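# Suko recipe notes

A collection of home recipes in plain Markdown, with a small script that makes a shopping list from them. 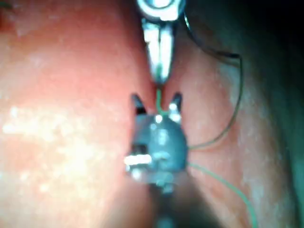 The recipes come from five people who like to cook and who live in different countries. We started in January with an e-mail thread, but after one month it was very difficult to find anything in it. Now every recipe is one text file, and everybody can correct it.

## What is inside

- `recipes/` has 34 recipes, one file for each
- `pantry.txt` is the list of things we suppose you have at home (salt, oil, sugar, rice)
- `list.py` makes the shopping list
- `names.csv` connects the different names of the same ingredient
- `old/` keeps versions which were replaced. Please do not delete them, Ishbel still cooks from two of these.

## How to make a shopping list

You need Python 3. There is nothing else to install.

```
python list.py braised-eggs lentil-soup --people 2
```

The script reads the recipe files, changes the amounts for the number of people, and prints one list. Things from `pantry.txt` are left out. If you want to see them also, add `--all`.

Amounts are rounded up to the nearest 5 grams. For eggs the script rounds up to a whole egg. In a recipe with one egg for four people this gives too much egg when you cook for two, so please look at the list before you go to the shop.

## How a recipe file looks

```
title: Braised eggs
from: Cúc Ninh
people: 4

8 | egg
200 g | mushroom
3 tbsp | fish sauce
1 tbsp | sugar
400 ml | coconut water

Boil the eggs for eight minutes and peel them.
Melt the sugar in a heavy pot until it is brown.
Add the coconut water carefully, it will splash.
Add fish sauce, eggs and mushrooms.
Cook on low heat for 40 minutes, turn the eggs sometimes.
```

The line `from:` is for the person who gave us the recipe, also when another person typed it. There are two Cúcs in this project, so always write the family name too.

Between the amount and the ingredient there must be a space, then the line sign, then a space. Without the spaces the script does not stop with an error, it only forgets the ingredient. I lost the butter this way and found it out when I was already baking.

## Units

We use `g`, `ml`, `tsp`, `tbsp` and `cup`. A cup is 240 ml in all files. Murray Tuhiwai measures with a cup of 250 ml at home and his first recipes were written like that. I converted all of them in the spring, except the ginger loaf, where he asked me to leave the original amounts. In that file you will see `250 ml` in place of a cup.

A tablespoon is 15 ml.

Please do not write "a handful". For fresh herbs you can write `1 bunch`, and the script will copy it to the list without changing the number.

## Names of ingredients

Scallion, spring onion and green onion are the same thing for the script, and it prints scallion. The same for cilantro and coriander leaves. Coriander seed is a separate ingredient. If you use a name that is not in `names.csv`, it is printed as you wrote it, with a star after it.

## Known problems

- `--people 1` gives strange results for the yeast doughs. Make the full dough and freeze a part.
- Vietnamese letters in file names do not work well on older computers. Write them only inside the file, where they are no problem.
- The fish cakes from Chanida Tanasarn have no cooking time yet. She cooks them until they look right and I am waiting for her to use a clock.
- Cúc Trình's pickled mustard greens need three days, but the file says this only in the last line.

## Adding your recipe

Copy `recipes/_empty.txt`, fill it, and cook from your own file one time before you send it. You can send it by pull request, or by e-mail if you do not use Git, and I will add it when I have an evening.

Photos of handwritten cards are also welcome, but typing them takes me longer. Please write the oven temperature in both Fahrenheit and Celsius.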